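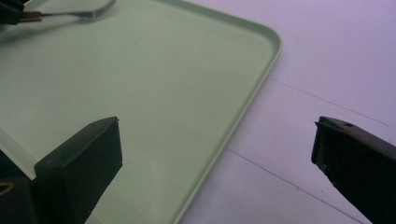 Words by Chie Miyazaki
Posted 17 Dec 2018 in Kitchen and Table

The Inville Serving Tray, sage green

I've wanted us to stock a proper big tray for years, and the Inville is the one that finally won me over. It's a tray for carrying supper to the sofa, or a whole pot of tea with cups and the good biscuits, or breakfast upstairs when somebody deserves it (birthdays, colds, the first morning of the holidays). I've been using mine at home since July and I'm still finding new jobs for it!

The colour is a soft, pale green with a flat finish, and it's lovely with white china. It's even better with brown toast and a boiled egg. Okabe, who make it, tried a blue and a mustard as well, and I did have a mustard one on my desk for a bit, but the green was the one everybody in the shop kept picking up.

The rim is low, and I was unsure about that to begin with. My old tray had sides like a drawer and I thought I'd miss them. I don't. You can slide a plate on and off without lifting it over a wall, and you can eat from the tray on your lap without your wrists knocking the edge. A small spill still stays put, as I learned with a bowl of leek soup on the stairs. The corners are rounded, so there's nowhere for crumbs to hide and a quick wipe gets right into them.

We've been asked about slipping. The surface is matt and has a bit of grip to it, enough for mugs and side plates on an ordinary walk from kitchen to table. Tall glasses are another matter – carry those two at a time, or put a damp tea towel down first. That's my mum's trick and it works on any tray at all.

Looking after it

Warm water, washing-up liquid, soft cloth. It can go in the dishwasher on the bottom rack if yours is big enough (mine isn't, so it gets done in the sink). Please don't put pans on it straight from the hob. Tea marks come off with a paste of bicarbonate of soda left on for 15 minutes, then rinsed. Skip the scouring pads, they leave shiny patches.

It stores upright very happily. Mine lives down the side of the fridge, next to the baking sheets.

What goes with it

The Protis egg cups are a good match, and so is the small Protis jug, which holds just enough milk for two people's porridge. If you like to eat outdoors, have a look at the Roler folding stand. It's made for trays this size and turns the Inville into a side table in the garden. The stand is sold separately and comes flat, with two screws to do up.

Ordering

Stock code: 1087
Price: £30
Maker: Okabe
Colour: sage green
Delivery: usually three to five working days, boxed in card and paper
Returns: unused and in its box, within four weeks

We have 194 in this first batch, and the next lot won't be made until the spring. If you'd like one wrapped, tick the gift box at the checkout and write your message in the space below it. I do most of the wrapping myself – brown paper, green string, and a sprig of rosemary if the bush by the back door can spare it.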